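4.2 Group bookings and the party hour

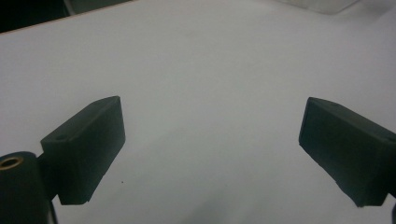 Figure 3. Two dark gripper fingers over a white surface.

Of the four venues in the study, Tamthorpe was the only one whose manager, Zachary Lévesque, kept a written record of group bookings before we asked for one. The record lived in a ring binder and used three different meanings of the word "party". We have settled on the broadest: any booking of eight or more people, made in advance, for which a named person agreed to pay and usually came to regret it.

On that definition the four rinks took 558 group bookings over the season, which began in September. Children's birthdays made up the bulk of these at Tamthorpe and Chisholm. Trirkside, which sits next to an office park, did better from works outings, a form of leisure whose guests are not always there for leisure. Kuvis, the smallest rink, relied on schools and had to turn away any group larger than 165, that being the number of hire skates it owned in sizes a human foot might use.

Advertised capacity was a poor guide to what took place. Three of the venues claimed in their leaflets to welcome groups of up to 200, and Trirkside's website offered exclusive hire for 1000, a figure its own duty manager met with polite interest. No booking in our records came close. Managers explained that the large number was there to reassure the small customer, who likes to feel that a party of twelve will not put anyone out.

The more telling limit was time. A standard package bought two hours, of which the ice took up rather less than half. The remainder went on lacing, unlacing, queueing for chips and looking for a missing glove. Parents we interviewed seldom complained of this. Several named the food table as the best part of the visit, and one father had not noticed that skating was included. Managers knew it too. At Chisholm the party room was repainted twice in the period when the barrier boards were not painted at all.

Staff accounts differ from customer accounts mainly over the last ten minutes. Customers recalled a cheerful finish. Staff recalled a change-over in which one group was leaving a room, the next was entering it, and the cake belonged to neither. Lévesque had tried a fifteen-minute gap between bookings and found that it filled at once with people saying goodbye. He has since gone back to no gap, on the grounds that it is shorter.

We draw a modest point from this, taken up again in section 5. Studies of rink income tend to treat group hire as a way of filling ice that would otherwise stand idle. In our venues the ice was seldom the scarce thing. Rooms were scarce, as were tables, and so were skates in a child's size two. A rink that wished to sell more parties would do well to measure these first, and Kuvis, at the time of writing, was pricing a second cupboard.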